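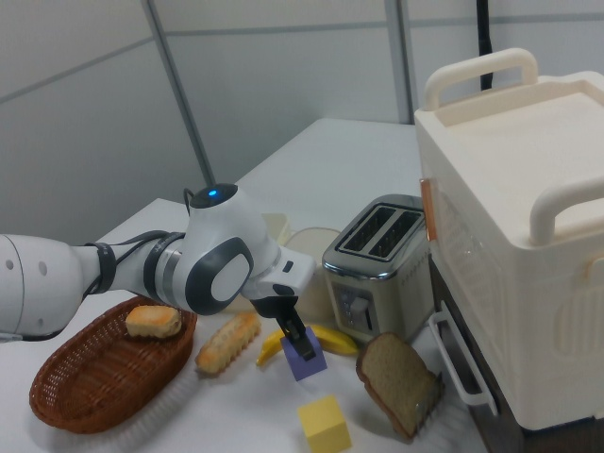 Siu-ming Leung wrote that the arm table was the part of the Flodalbridge open day everyone in the family talked about on the way home, and asked if it would be running again in April. I'm asking much the same thing, but for a group.

I run an after-school club in Enbridge and would like to bring kids aged 9 to 12 to see the kitchen table demonstration. The page only says "demonstrations throughout the day." Is it worth the trip with a group? Do they let children near it, and does the arm really do anything or does it mostly sit there between talks? We would have 3 adults with us.
Posted by clubroom_enb

Fotini Karagiannis
I went in January 2022 with my two, who were 8 and 11. It was worth it for us, but go in knowing it is slow. The arm works at a white table set up like a small kitchen, with a toaster, bread, a basket, a toy banana and a couple of colored cubes. The operator gives it a job such as moving the purple cube, and it goes down over the cube, stops, adjusts and tries again. When we were there it missed twice and got it on the next try. The kids liked the misses better than the talk.

Children stand behind a rope and can't touch anything on the table. At the end of each session they take requests, so have your group agree on one beforehand. Ours asked for the banana and were told it was harder than the cubes because of the curve.

Sessions ran 25 minutes with a gap after each one. During the gap the arm is parked and there is nothing to see. The schedule is on a board by the coat racks, and it wasn't on the website when we went.

For a group you need to email first. They told me the room holds 4 adults with children per session, so your 3 should be fine – ask about the number of kids, which I don't know. Parking is at the Smadi Road lot, 200 yards back from the entrance.

toolshed_pete
It's ok. Bring snacks, the cafe was closed. The Ferkelard hall next door had the conveyor demo and that one moves faster if they get bored.

Siu-ming Leung
I heard back from the front desk. April is going ahead and the arm table is on the list. Group bookings go through the same email as school visits, and they want the ages of the children as well as the number.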